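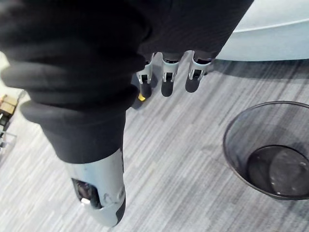

Wrist view, hand over the carpet beside the mesh wastebasket.

Forum: Manipulation Software / Planning and Control
Thread: Release timing in the Lorkimora planner
Opened 2022-06-15

gosdale_controls wrote:
Our group maintains the grasp and release stack for the Gosdale installation. Since moving to the current Lorkimora branch, we have observed that the release event is issued before the arm has settled over the target container. The planner reports the goal as reached, the hand opens, and the residual motion of the arm is carried into the object. The settling tolerance is at its default value. We request guidance on whether this tolerance should be changed in the planner or handled by a separate check in the hand controller.

meshframe wrote:
The separate check is the correct place for it. The planner is responsible for the path and should have no knowledge of what the hand is holding. We run a gate of 96 milliseconds on joint velocity before any open command is accepted, and we have had no reason to revise it.

xolalpa_tooling wrote:
I must disagree with the previous reply. A fixed gate conceals the fault and adds delay to every cycle, including those in which the arm has already stopped. Please post the perception log as well. In our experience with Xolalpa, early release was caused by a stale container pose – the planner was correct about a target that had since been updated.
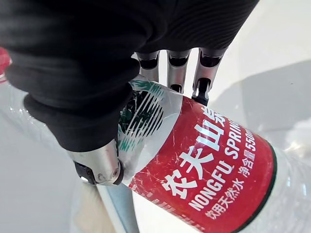

gosdale_controls wrote:
The grasp state estimator is the second item we wish to raise. It assigns one of two labels, "held" or "slipping", from finger torque alone, and thin plastic produces frequent false reports of slipping. With a bottle such as the Nongfu Spring one, pinched between the thumb and the fingers at the label, the wall yields under load and the torque falls without any movement of the object. We would prefer to combine torque with wrist camera tracking. The printed characters on the red label provide usable features, whereas the clear ends with their reflections do not. The perception log will be posted when the export is complete.

meshframe wrote:
Tracking on the label is reasonable, but please consider what happens when the glove covers it. The estimator must return "unknown" in that case and must not fall back to its last value. Your present interface does not permit a third label.

jokska_user wrote:
Jokska added a third label in the February release. The change is small, although every downstream node that reads the field must be rebuilt. Our recorder also limits each log to 4000 entries, so a long session will lose its earliest records unless the limit is raised.

xolalpa_tooling wrote:
Thank you. I would still ask that the container pose be examined first. Segmentation of bins is a known weakness, particularly where a liner changes the outline.
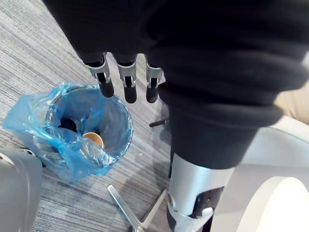

Wrist view, gray bin with blue liner and a paper cup inside.

gosdale_controls wrote:
We accept the point regarding the outline. The liner folds over the rim and extends onto the carpet on one side, and a model that fits an ellipse to the outermost contour will place the center too far in that direction. We have opened ticket 3048 to fit the inner opening instead. The settling tolerance will be treated under its own ticket, as we do not consider the two faults to be the same.

meshframe wrote:
Agreed on separate tickets. I maintain my position on the velocity gate. A corrected pose does not stop a moving arm.

xolalpa_tooling wrote:
Nor does a gate correct a pose. Kindly attach the log to 3048 and include the planner timestamps, so that the age of the pose at release can be read directly.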